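Bench rules, second attempt

The first attempt at these rules was a single sheet headed COMMON SENSE, and it lasted until the first person with a different sort of common sense booked the bench. What follows is longer. I have tried to write down only what we do already, or what we tell visitors we do already.

Janaka Sarkar has read the draft and wants "should" replaced by "must" everywhere. I have gone through and done so except in rule 4, where I would be lying.

Rule 1. One person is in charge of the session and their name goes in the log before the arms are powered. If two people think they are in charge, power down and have the conversation with the arms off. If each thinks it is the other, same procedure.

Rule 2. Hands stay behind the near edge of the table while either arm is live. This includes hands that are only straightening a plate. Especially those. The green glow at the base is not an invitation, and it is not a safety certificate either. Check the mode on the screen.

Rule 3. Stay with a run until the gripper has let go of whatever it is holding and the arm is parked. Tea may be fetched between runs. 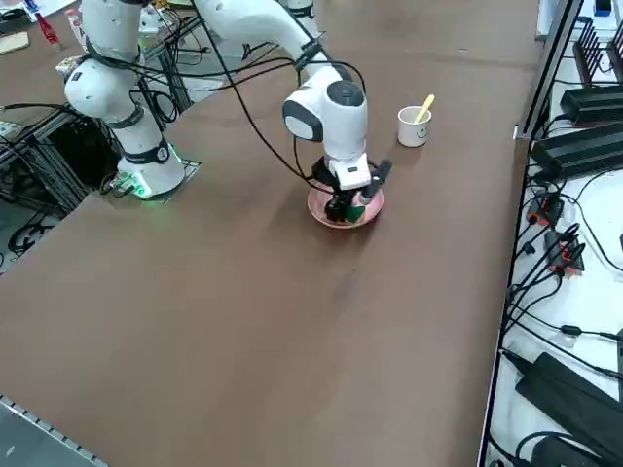 Rule 4. Cables should (see above) be strapped along the arm with enough slack for the full reach and no more. Before each session, jog each arm slowly to its limits and watch the cables, not the gripper. Power supplies and adapters live on the shelf at the side. The Weerasinghe checklist we borrowed says cabling must be "neat and traceable". Ours is traceable in the sense that if you pull one end, something happens.

Rule 5. Soft objects get their own grip setting. We have spent a long time treating a kitchen sponge as a small brick that forgives you. A sponge squeezed hard looks like a good grasp to the software, which sees two fingers stopped and a part between them, and it looks like a good grasp to a tired person too. The width setting for foam is in the log at the front. Use that one. If you change it, write down the old value as well as the new one, in ink, with initials.
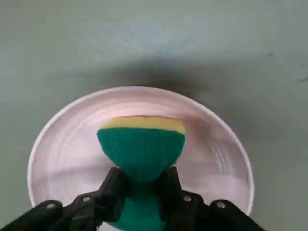

The old entry says to "close until it looks right", in my handwriting, so I can't be too grand about any of this. I have crossed it out and put the number next to it. Olletti's people use a force limit instead of a width and swear by it. We could try that in January when the spare fingers arrive, but I'd like the width rule followed for a while first so there is something to compare with.

Rule 6. Anything that goes wrong is written up on the day, including the things that went wrong and then came right by themselves. The entry needs:
– what the arm was told to do
– what it did
– who was in charge
– whether the stop button was pressed, and if not, why not
"Bit odd" is no longer accepted as a fault category.

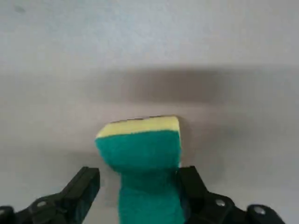
Lullwood, 12/10/23

Sunday, so the building is quiet and the heating has gone home. Went through the rules from the top with Janaka, reading each one aloud and seeing if either of us was already breaking it. Rule 1 fell at once, as the log still had Friday's name in it. Fixed.

Rule 2 needs a line on the floor as well as a line in the text. People step in sideways to look at the far plate rim and don't feel they have reached for anything. Tape to be ordered, not the sort that comes up with the mop.

We argued over reset order. Janaka wants objects laid out with both arms powered off every time, I want it for every change of object and a software hold for small nudges. Power off costs us 2 minutes a go and I said so at some length. Then I tried to think of a sentence allowing small nudges that I would be happy to see read back to me after an accident, and couldn't. Power off it is. At 400 resets a month that's a great many minutes, and they can be spent writing up rule 6. 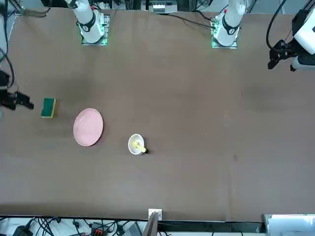

Bodasis Manipulation Group

To do, carried over:
– type up rules 1 to 6 and get rid of the COMMON SENSE sheet
– tape for the floor
– ask Olletti for their force limits on foam
– label both arms left and right from the robot's side, and stop saying "the other one" on the intercom
– add "must" to rule 4 once the cables deserve it

Janaka has signed the draft. I'll sign when the cables are done.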